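So I've finally started learning Romanian, three months before the trip, and wow, my mouth isn't built for that â sound. My neighbor Cornel Pîrvu makes me say "pâine" every time we meet on the stairs! 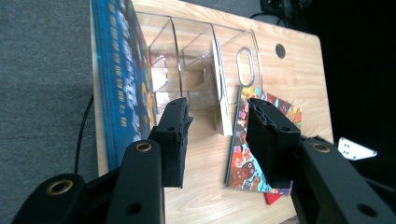
*Cards on the table.*

I'm doing 12 new words a day (okay, most days) and the food ones stick best. Verbs just slide right off me. Ward wants me to try a class, but I'd like to order a soup by myself first.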